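9 Mar 2022

I went to my first proper wrestling tournament at the weekend and I'm still buzzing! A junior open at the leisure centre in Tovodcombe, with 3 mats going at once and 430 seats on the balcony. I had one of the good ones, right above mat two, with a bag of crisps and no idea how the scoring worked.

By lunchtime I'd picked up enough to shout in the right places. A takedown is two points, and if you get turned towards your back you're in all sorts of bother. The Unar club had a tiny lad in a green singlet who kept ducking under everyone's arms and popping up behind them – the whole balcony was roaring for him by his second bout. He lost his semi-final by a single point, then came straight back out and won his bronze match with a pin. What a day he had. 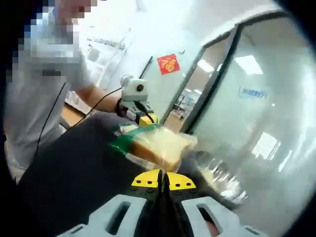
## The final everyone stayed for

The last bout was Stadier against Bilyk, the two big clubs round here, and they'd been level on team points since the morning. Both girls were strong and so patient! It was scoreless at the break, then Stadier went ahead with a step-out, and Bilyk got the takedown with seconds left on the clock. I was on my feet with everybody else (sorry to the woman whose coat I stood on).

I've looked up the rules properly since and I'm halfway through watching the old finals from 2000, which are grainy and brilliant. There's another open at the end of March, over at the Unar club's own hall, and I've already asked for the day off. If you fancy coming along, leave a comment and I'll save you a seat by the rail.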